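Section 7. Coffee Point: Preparation and Use

This section applies to the single-serve coffee machine with milk frothing pitcher supplied to each floor of Nandness House. It replaces the October sheet. Questions should be put to Hatice Aksoy on extension 3572.

7.1 Before use

1. Check that the water tank is filled to the mark.
2. Place the pitcher in the round recess at the side of the machine, with its handle turned outwards.
3. Stand a mug on the perforated drip tray, beneath the brewing head. The white ceramic mugs are of a suitable height; tall travel cups are not.

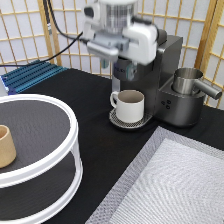
7.2 Inserting a pod

1. Raise the handle until the lid is fully open. Do not force it.
2. Remove any used pod and place it in the food waste caddy.
3. Take one new pod from the round two-tier stand. Pods are kept on the upper tier. Check that the foil lid is undamaged.
4. Lower the pod into the circular opening of the holder, foil side up.

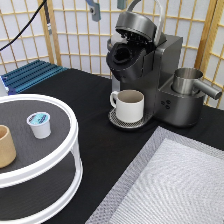
5. Close the lid firmly and press the button for the size of drink required. The machine will stop by itself — the lid must remain closed until it does.

Caution: The pod holder contains a piercing needle. Keep fingers clear of it at all times.

Note: Each floor receives 16 pods per delivery. Further supplies may be requested from Piret Krūmiņa, quoting stock number 2867.

7.3 Mugs and cleaning

1. Empty the drip tray at the end of the day and rinse the grate under the tap.
2. Wash the pitcher straight after use. Milk left to dry is difficult to remove.
3. Wash mugs by hand in warm water, including the inside of the handle, and dry them with a clean cloth.
4. A mug that has fallen on its side or been knocked should be checked for chips at the rim before it is used again. Chipped mugs must be withdrawn.
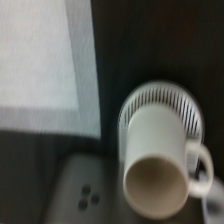
Dace Mets has asked whether mugs may go in the dishwasher on the ground floor instead. They may, provided that they are placed on the top rack and collected the same day. The pitcher must still be washed by hand.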